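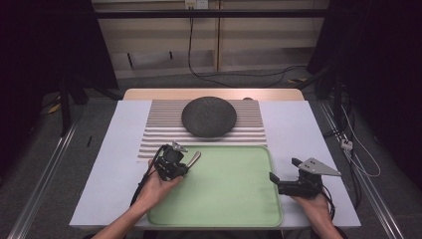

Aula 7: Valor tonal e modelado a grafite

Cursos > Desenho de Observação I > Apostilas

terça-feira, 21 de novembro de 2023
Por Manju Katiyar

Na aula passada trabalhamos só com linha. A partir de agora a linha perde importância e passamos a construir o desenho por manchas de valor. Quem faltou precisa pegar com Herman Goh a folha de exercícios de contorno, porque ela entra na pasta final.

1. O que chamamos de valor

Valor é o grau de claro ou escuro de uma superfície, independentemente da cor. Um amarelo e um azul podem ter valores iguais e, nesse caso, quase desaparecem um no outro quando a cor é retirada. No grafite só dispomos do valor. Por isso a primeira pergunta diante de um modelo é quanto ele é claro ou escuro em relação ao que está ao lado.

A escala usada no curso vai do branco do papel ao preto mais fechado que o lápis 6B consegue dar. O intervalo é muito menor que o da luz real. Uma janela iluminada e uma folha branca na sombra têm de ser traduzidas para essa faixa estreita, e a tradução exige escolhas. Convém decidir logo no começo onde ficará o ponto mais claro e onde ficará o mais escuro, e distribuir o resto entre os dois.

2. Valor local e valor da luz

O valor local é o do próprio material: carvão é escuro, giz é claro. O valor da luz depende da posição da face em relação à fonte. Os dois se somam. Um erro comum dos iniciantes é deixar o valor local mandar sozinho, de modo que todo objeto escuro vira uma silhueta chapada e todo objeto claro fica em branco, sem volume.

O exercício mais útil para corrigir isso é olhar com os olhos semicerrados. Os detalhes se perdem e restam as massas. Se duas massas se juntam quando se semicerram os olhos, devem ficar juntas também no desenho.

3. Planos

Nos sólidos de faces planas, cada plano recebe um valor médio, e a mudança acontece na aresta. Comecem pelos três valores principais (luz, meio-tom, sombra) e só depois procurem variações dentro de cada um. 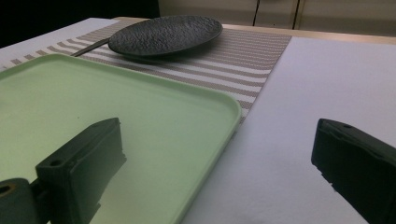
Os modelos escuros costumam assustar mais que os de gesso, mas obedecem à mesma regra, com a escala deslocada para baixo. O contraste entre os planos fica pequeno e o desenhista tende a exagerá-lo ou a ignorá-lo. Na peça angulosa da esquerda, em verde-acinzentado escuro e fosco, a face superior é só um pouco mais clara que a lateral interna, que está em sombra, e essa diferença pequena basta para indicar a virada do plano. A parte inferior se funde com o escuro. Ali não se deve traçar contorno: a aresta perdida fica perdida, e o olho do observador a completa. O furo redondo perto do canto entra por último, como um acento.

4. Superfícies curvas

No cilindro e na esfera a passagem é gradual. Distinguimos a zona de luz, o meio-tom, a sombra própria e a luz refletida. A luz refletida vem das superfícies vizinhas e clareia a borda da sombra, mas nunca deve ficar mais clara que o meio-tom. Quando fica, o volume parece transparente. Na correção da pasta anterior, Dolores Van Dusen assinalou esse problema em boa parte dos trabalhos.

5. Sombra projetada

É a sombra que um corpo lança sobre outro. Em geral é mais nítida junto ao objeto e vai amolecendo com a distância. Sob luz difusa pode ser tão suave que mal se lê a borda. Sua forma acompanha a superfície que a recebe: sobre um pano dobrado ela dobra, sobre um degrau ela quebra.

6. Materiais

- lápis HB, 2B, 4B e 6B
- limpa-tipos (a borracha comum só para as margens)
- papel Fuvach de grão médio, o mesmo das aulas anteriores
- fita crepe e prancheta

O esfuminho fica fora desta unidade. Quem quiser usá-lo fala antes com Krisztina Kiss, que acompanha o grupo da tarde.

7. Exercícios

a) Escala de valores em nove quadrados, feita duas vezes, uma com o 2B e outra com o 6B. Anotar em qual quadrado o 2B deixa de escurecer.

b) Caixa fechada sob uma única lâmpada lateral. Apenas três valores, sem linha de contorno.

c) O mesmo modelo com a lâmpada mudada de lado. Comparar os dois desenhos e escrever um parágrafo sobre o que mudou.

d) Um objeto escuro e fosco à escolha. Evitar metal polido e vidro, que serão tratados na aula 9.

Leitura: o capítulo sobre planos na coletânea do ateliê Blackwood. O exemplar está na sala de consulta e pode ser copiado.

Os exercícios b e c são entregues juntos, com nome e turma no verso.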